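Werndale Records Office
@WerndaleRecords

1/ The Records Office is accepting donations of family, business and club papers again as of September 15, 2026. This thread sets out what we take, how to prepare it and what happens after it reaches us. Please read to the end before packing a box.

2/ We collect papers that document life and work in Werndale and the surrounding townships. Age is not a condition. A set of minutes from a neighborhood garden club that closed recently may be as useful to a researcher as a ledger from the mill years.

3/ Material we are glad to receive: letters, diaries, account books, minutes, membership lists, maps, building plans, programs, posters, scrapbooks, and photographs where at least some of the people or places can be named.

4/ Material we are not able to accept: newspapers already held on microfilm, published books with no local tie, trophies, framed prints under glass, and any item whose ownership is in dispute. We also decline photocopies when the original is held elsewhere.

5/ Please do not sort papers by subject before you bring them in. Many donors rearrange a relative's files with the best intentions. The order in which a person kept papers is often the only evidence of how those papers were used.

6/ An example from our own holdings. The Tonora family papers arrived in the drawers of the desk where they had been kept. Bills from the feed store were filed with letters from a cousin in Ohio. The cousin owned a share in the store, and no single document says so.

7/ If something has already been rearranged, tell us. A short note placed at the front of the box is enough: who moved what, and when, as well as you can remember.

8/ Boxes. Use a clean, dry carton with a lid, no larger than you can lift comfortably. Copy-paper cartons work well. Plastic tubs are acceptable for the drive over but should not be used for long storage in a garage or attic.

9/ Folders. Leave original folders and envelopes in place, including torn ones. Writing on a folder tab counts as part of the record. If loose sheets need a folder, use a plain one and write on it in pencil.

10/ Fasteners. Clean, modern paper clips and binder clips can stay on for the trip. Our staff will remove them at intake. Rusted clips, pins and staples should be left exactly as they are, as pulling them at home is a common cause of torn corners.
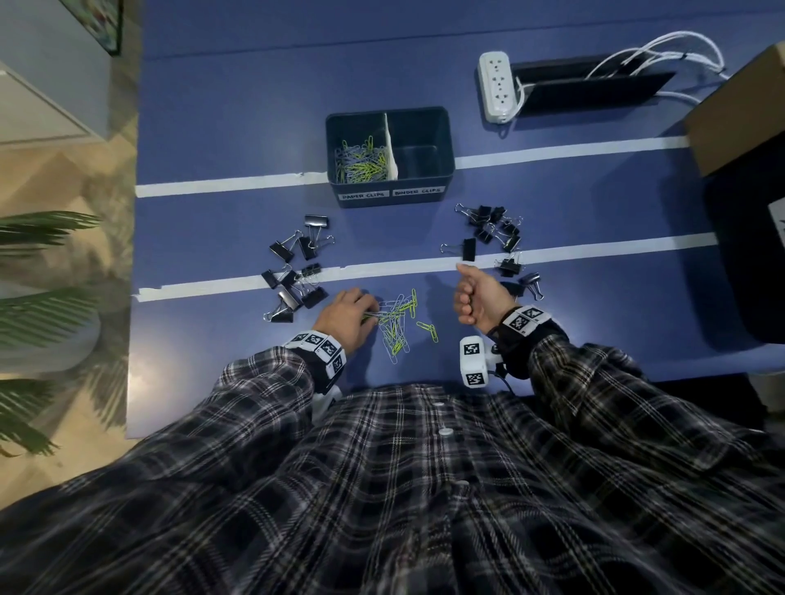 Clips that are still sound go back into use in the office.

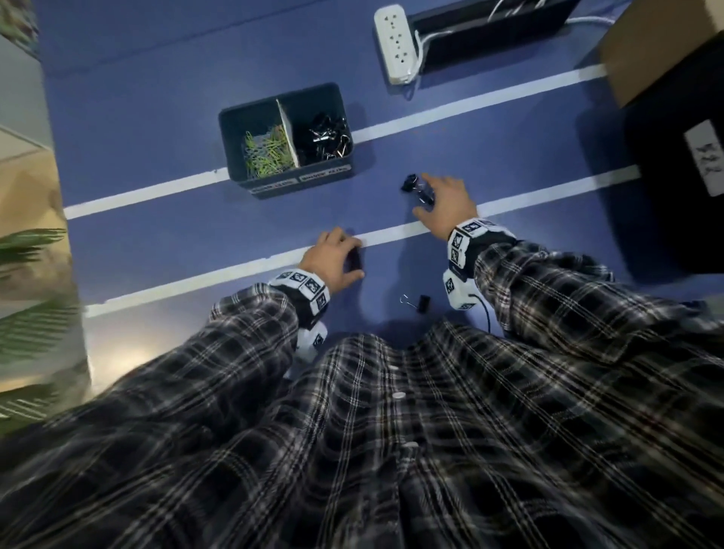
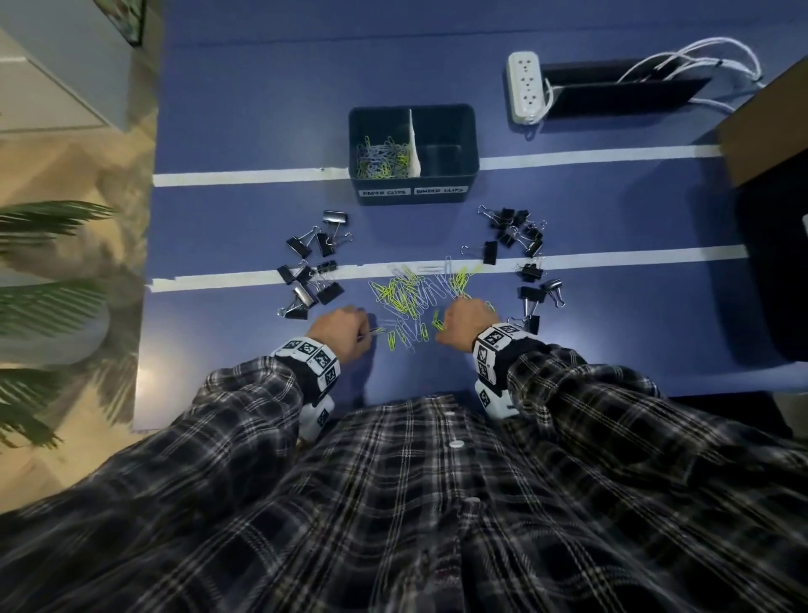 11/ Rubber bands are the exception to the rule above. If a band is still flexible, take it off and tie the bundle loosely with cotton string or a strip of plain paper. If it has hardened or stuck to the page, do not touch it.

12/ Tape. Please do not repair tears with household tape of any kind. Put the pieces together in one envelope and mark the envelope "torn, all pieces here" or "torn, some missing."

13/ Photographs. Do not write on the front. If you can name people, write lightly on the back in soft pencil along the edge, or list the names on a separate sheet. "Aunt with baby" is more helpful than nothing, but a surname is better.

14/ Albums with sticky pages should come to us whole. Lifting prints from these pages takes time and the right tools. We photograph every page before anything is removed.

15/ Mold and insects. If papers smell strongly of damp, show fuzzy growth or have small holes with dust below them, keep that box closed and apart from the others. Call the office first. We may still be able to accept it, but it cannot come through the main door.

16/ Privacy. Before donating, consider whether the papers contain medical details, Social Security numbers, school records or letters from living people. You do not need to remove these. You do need to tell us they are there so that we can restrict access.

17/ Restrictions are set in writing and have an end date. The usual term for personal letters is 30 years. We do not accept papers that are to be closed forever, and we do not accept papers that may be shown only to certain named readers.

18/ Ownership and copyright are separate matters. Signing the deed of gift transfers the physical papers to the Records Office. You may keep copyright in anything you wrote yourself, or you may transfer it as well. The form has a box for each choice.

19/ If several brothers, sisters or cousins share ownership, all of them must sign. We will hold a collection in sealed boxes while signatures are gathered, for up to 4 months. No cataloging is done during that time.

20/ We cannot give appraisals. Donors who want a value for tax purposes should hire an independent appraiser before the deed is signed. The office is not able to recommend one.

21/ What happens after drop-off: each donation receives an accession number and a written receipt. Boxes go to the intake room, where staff check their condition, transfer the contents to archival folders and write a brief list. You will be sent a copy of the list by mail.

22/ Full cataloging takes longer. The catalog currently has 1,416 described folders open to readers, with 32 donations waiting to be described. Collections are taken in the order received unless a condition problem makes one urgent.

23/ Papers we decide not to keep are handled as you choose on the deed: returned to you, offered to another repository, or recycled. Please mark one option. When the line is left blank, we will write to you and wait for an answer.

24/ Electronic records. We accept memory cards, discs and portable drives. Label the item with your name and list the kinds of files on it. Do not rename or reorganize the files first. Password-protected files should come with the password in a sealed envelope.

25/ Club secretaries have asked whether current records can be deposited while the club is still active. They can. Si-eun Kang of our outreach section will set up a transfer schedule, normally once a year after the annual meeting.

26/ Business owners with questions about payroll or customer files should speak with Lộc Dương, head of collections. State law sets how long certain files must be kept by the business itself, and those files should not come to us early.

27/ Appointments are required for drop-off. Use the side entrance on Sirlow Street, where there is a ramp and a short-term parking space. Staff can bring a cart out to the car on request. Boxes left outside the building cannot be accepted.

28/ Donors who cannot travel may ask for a home visit. Visits are limited to addresses in the county. A member of staff will look through the material with you and may suggest leaving part of it with the family.

29/ The Yip Reading Room remains open to all readers during regular hours, and no donation or membership is needed to use it. Bring a form of identification. Pencils are supplied; pens are kept in the lockers.

30/ The deed of gift, the privacy checklist and a one-page version of this guidance are available at the front desk and by mail. Translated copies of the checklist will be ready in December.

31/ Questions may be left as replies to this thread. Please do not post personal details about a family or a collection in a public reply. For those, call the front desk and ask for collections.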